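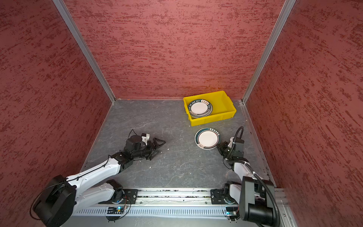
Grulport gets its dish library back

Good news for anyone who has ever tried to feed a crowd off paper plates that fold in half the second you add potato salad. The dish library on Montes Street opens again this week, after being shut since April, and I went by to see how it looks now.

If you're new in town, it works the way a book library does, only with plates, bowls, cups and serving platters. You sign up, you say what you need and for when, and you go home with a stack of real dishes for your party or your block cookout. Three dollars covers a whole order, however big it is. You rinse everything, bring it back within 3 days, and the library runs it all through the big washer in back.

That washer is the reason it closed. The old one gave up in the spring (there was a flood, I'm told, and a lot of towels) and the part it needed wasn't being made anymore. A new machine costs way more than a place charging three dollars can pull out of a drawer, so there was a bake sale, then a second bake sale, and then the Cilta neighborhood fund put in $2,000 to close the gap. I bought a lemon loaf at both sales and I have no regrets.

The new washer does a full load in 90 seconds and sounds like a small plane taking off. The front room got a fresh coat of paint too, and the shelves are lower now, so you can get to the soup bowls without climbing on anything. I've been asking for that for years!

The collection has grown as well. The Solorix cafe, which moved to a smaller space over the summer, handed over nearly 100 dinner plates it didn't have room for, all plain and heavy, the kind that survive a drop onto grass. They don't match the older ones. Mixing is fine with me – I think a table looks friendlier that way – but if you want a matching set for a wedding or something, put that on the form and ask early. Matching sets go fast in the fall.

A few things have changed, so read this part before you head over. You can now book online as well as at the desk. Glass pitchers are back, but the punch bowl is not (it has a crack, and they're looking for another one, so if yours is gathering dust in the garage, you know what to do). Chipped pieces no longer cost you anything as long as you own up when you return them. And please bring your own boxes or a sturdy bin. The library used to lend crates and most of them never came home.

Hours are the same as before, noon to six, with the drop-off hatch on the alley side open a little later. Parking is still terrible. I'd leave the car by the hardware store and walk, at least on the way there – coming back with forty bowls is another story, and you can pull up to the hatch for loading.

I've already put my name down for cake plates for my sister's birthday, and there were people in line behind me, so don't wait too long if you have a date in mind.

Posted 2019-08-05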